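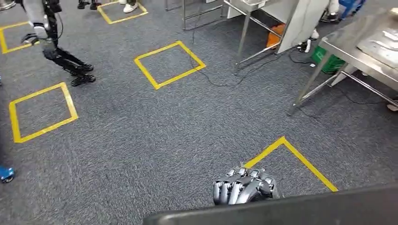
Figura 5 – Área de ensaio com marcações de posição em fita amarela sobre carpete.

Início | Manuais | Segurança | Anexos | Contactos
Categoria: Boas práticas para robôs humanoides em espaço partilhado

5. Marcação do piso e circulação de pessoas

5.1 Âmbito
A presente secção aplica-se a todas as áreas da Rivas em que operem simultaneamente dois ou mais robôs humanoides. As regras de alimentação elétrica constam da secção 17.

5.2 Preparação da área
1. Aspirar o carpete e retirar objetos soltos dos percursos previstos.
2. Delimitar cada posição com um quadrado de fita amarela de 500 mm de lado, medido pelo exterior.
3. Dispor os quadrados em filas desencontradas. A orientação de cada quadrado pode variar, desde que conste da planta da área.
4. Pressionar a fita em toda a extensão e substituir qualquer troço levantado.
5. Encaminhar os cabos junto às mesas e aos suportes. Os cabos que atravessem o piso devem ser fixados ou protegidos com calha.
6. Registar a disposição final no formulário 526.

Nota: a fita serve de referência ao operador e não constitui barreira física. Os limites de movimento são definidos no controlador – ver Anexo B.

5.3 Presença de pessoas
1. Antes do arranque, o operador anuncia o ensaio em voz alta e aguarda confirmação dos presentes.
2. Com robôs em marcha, só permanecem na área as pessoas inscritas na folha de ensaio, com calçado fechado.
3. Cada robô tem um operador designado, que mantém o comando de paragem na mão.
4. A aproximação a um robô de pé faz-se pela frente, após ordem de imobilização.

CUIDADO: as mãos articuladas podem fechar-se sem aviso ao restabelecer a alimentação. Manter os dedos afastados das articulações.

CUIDADO: não colocar caixas nem transformadores no interior dos quadrados.

5.4 Responsabilidades
A planta da área é aprovada por Žofie Baláž. Os pedidos de alteração são dirigidos a Libor Halás e entram em vigor após nova verificação do piso – incluindo as posições não alteradas.

Partilhas: 17 | Comentários: 5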